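Checking a Simulated Kitchen Task Before Release
Clullimura working practice, maintained by Teodora Nedeljković

Follow these steps before any two-arm countertop task goes into the shared set. They apply to the Bramer and Zeltetholm layouts.

1. Load the task from a clean start and confirm that the scene seed is written to the log. The default is 2506.
2. Render the overhead view at its native shape. Keep the black bars - do not crop or stretch to fill.
3. Compare the object list with the render. An eggplant on a marble board must rest on the board, with no gap and no overlap.
4. Check fine mesh and wire parts for moiré. Log it as a render fault, separate from physics faults.
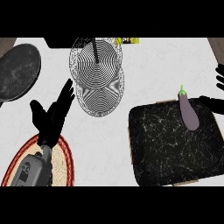

Does a moiré pattern on a strainer block release?
Only if the strainer is an object the arms have to grasp. Otherwise file it as minor and continue.

5. Run 3000 physics steps with both arms holding still. Any object that drifts fails the task.
6. Record the result under the task number (for example, 427) and have a second person sign it.

Do not edit a task after sign-off. Copy it, give it a new number and start again at step 1.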